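Titar is up and running again, and we have room for you

Apr 18, 2020

Hello again from the Fledmont robotics team! I promised a proper update back when we packed up the lab, and then I spent a month answering mail and trying to find a desk chair that doesn't squeak. So this is the update, a bit overdue, and it's mostly good news.

The short version: Titar, our warehouse simulation, now runs start to finish on a home laptop. Vicente Rivadeneira got the last piece working on Thursday night (he sent me the log at two in the morning with no message, just the log). Before this you needed the big machine in the lab, and with the building locked that meant the whole project was stuck. Now I can start a run at my kitchen table, go make lunch, and have results by the time I've washed the dishes.

If you're new here, Titar is a pretend warehouse where a team of small carts has to agree on who picks up what. There's no boss program handing out jobs. Each cart looks at what it knows, makes an offer for a job, listens to what its neighbors offer, and then goes or doesn't go. It sounds simple and it has eaten two years of my life. The trouble is always the messages that get lost. One cart thinks it won the job, another cart thinks the same thing, and you get both of them parked nose to nose in aisle four, being very polite to each other until the time limit runs out.

The new version, which we're calling Lucero, handles that a lot better. Carts now repeat their last offer when they go quiet for too long, and they keep a short memory of who they've heard from. We ran 184 test rounds over the past few weeks, with 30 carts in each, and only 6 rounds ended in one of those standoffs. In November it was so bad that I quit writing the number down. I do want to be careful here: these are simulated carts on a simulated floor with tidy simulated radio, and real radio is never tidy. Vicente is adding some nastier noise to the model right now, and I fully expect that number to get worse before it gets better.

A few other things that changed, in no special order. The map editor finally has an undo button. You can save a round and play it back at half speed, which I've wanted forever and now use all the time. The color scheme is still terrible, sorry, that one's on me. And the setup guide has been rewritten from scratch, after my own brother tried to follow the old one and gave up on page two. He made it all the way through the new one in about 90 minutes, and most of that was the download.
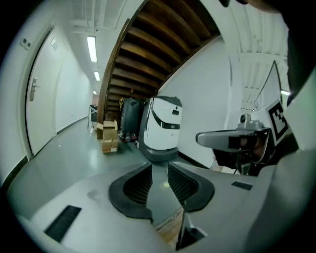
Two hand-held grippers, one partly in view.

Now the part where I ask for something. We want more people building maps. Ours have all been drawn by the same three people and they all look alike: long straight aisles, wide corners, one loading dock. The carts have gotten really good at those. I'd love to see what they do in a place with a dead end, or a silly narrow hallway, or two docks at opposite ends. You don't have to write any code, just drag some walls around and send us the file. If you do write code, even better, there's a list of small open jobs in the project folder and I've marked the friendly ones with a star.

Students at Estodthorpe can still do this for project credit, and yes, working from home counts. Talk to your adviser first and then drop me a line with what you're studying and what you'd like to try. Everybody else, same thing minus the adviser. You don't need a fancy background. One of our best maps came from someone who draws floor plans for garden centers!

We're also moving the open lab evening online. It'll be a video call, pretty loose, with a live run of Lucero on whatever maps have come in by then. Vicente will take questions about the offer rules, and I'll be there to press the buttons and apologize for the colors. I'll send the link to everyone on the mailing list once we've picked an evening that works on both sides of the ocean.

Map files can go to the usual team address. Please put your name inside the file as well as in the mail, I already have four called "warehouse final" and I can't tell whose is whose.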